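July, sorting bench, divider + small items

Picking up from Rehema's notes. Divider is back in, orange clamps on both sides.

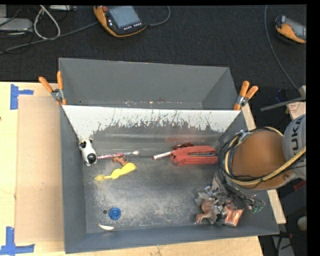 Gray bin, two compartments. Mixed items in front, rear empty.

Panel coating is getting bad. Top part ragged, scratched down to gray metal. Kálmán wants to sand and repaint, I say leave until the Waver batch is through, paint smell hangs around for days in this room. If we do paint: tape the lower edge first. Also specks along the bottom of the rear side, vacuum before anything goes in there. Brush only pushes it into the corner.

Clamps: fine for now. Kept the handles pointing up and out so sleeves dont catch. Mwanaisha asked about bolting it, no, we still want to lift the panel out for cleaning. Ask Praso what they charge for a pair of the longer ones, budget line has 40 left on it.

Small items, front side, for the sort list:
- white toy dog, big black nose. Goes under TOYS, not FIGURES (we argued, Montserrat won)
- pink and white stick, toothbrush or makeup brush?? check before labeling
- reddish-brown little animal, thin limbs. Wrap seperately
- yellow plastic utensil with the holes at one end. KITCHEN
- red fabric pouch. Empty it out and list the contents on their own line
- white marker-like stick, dark red end. Try it on scrap, if it writes it goes in STATIONERY
- dark red shiny thing behind the pouch, no category yet

Labels: the Plutilance roll is 500, enough for this and the next lot. Use the 49 mm ones for pouches, small ones curl off fabric.

To do
Mwanahawa - new category sheet, add MISC SOFT
me - vacuum, then ring Praso
Kálmán - find the 2 spare clamp pads, last seen in the Kang drawer

Rear compartment stays for rejects untill the sheet is done.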